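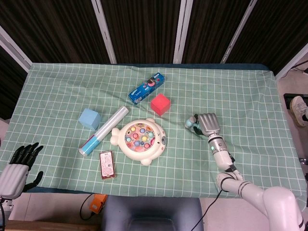 According to one owner's letter on the last edition, section 4 made the gangline sound harder than it is, and any dog that can pull will sort the lines out for you. We have left the section at its full length. Dogs sort lines out by chewing them.

4. Rigging the gangline on the Hololus sled

The Hololus takes a team of up to eight dogs. The catalog says any eight dogs. We would start with two that already know each other and add pairs when you can stop the sled on command, your command, on a slight downhill.

What you need: the main line in its sections, one tug line per dog, one neckline per dog, the shock cord, two locking carabiners and the snow hook. The Bivari quick clips sold as an upgrade will fit. We have seen the claim that they never ice up and would like to know where it was tested.

4.1 Connecting the line

1. Park the sled on flat, packed snow and set the snow hook. Stand on it until it bites.

2. Tie the snub line to a tree or a truck hitch. A fence post is a guess.

3. Clip the shock cord to the bridle under the sled, using a locking carabiner. Screw the gate shut, then back it off a quarter turn so it can be opened with cold fingers.

4. Clip the rear section of the main line to the free end of the shock cord. The rear section is the one with the thicker splice.

5. Lay the remaining sections straight out in front of the sled and join them loop through loop. Pull each joint tight by hand.

6. Attach the tug lines at the splices, then the necklines. The short ones are the necklines.

Note: The main line is rated at 3000 pounds on its label. That is a figure for new, dry line under a steady pull. It says nothing of a wet line in its second winter with a knot in it. Replace any section that has been knotted under load.

4.2 Hooking up the team

1. Harness every dog before you bring the first one to the line.

2. Hook up the leaders first and have a helper hold them with the line stretched out.

3. Work back toward the sled. Clip the neckline, then the tug.

4. Check that no dog has a leg over the main line. Check again from the other side.

5. Step on the brake, release the snub line, then pull the hook.

Caution: The snow hook is not a parking brake. It holds in packed snow, holds poorly in powder and does nothing on ice. Keep one hand on the handlebar whenever the team is hooked up, whatever you have read on forums.

Caution: Necklines are meant to break or let go before the dog is hurt. Do not replace them with something stronger.

4.3 First run

Keep it short. The Shen loop at Dristerham is wide and mostly level, and the trail sign gives its length as 1725 yards, though the sign was put up before the lower bend was moved. Once around is plenty.

After the run, feel the shock cord along its whole length. Flat spots mean the rubber inside has gone. The maker's sheet calls for a new cord every third season, which assumes you ran it as little as they did. Go by the flat spots.

Hang all lines indoors to dry, out of reach of the dogs. For brake adjustment, see section 5.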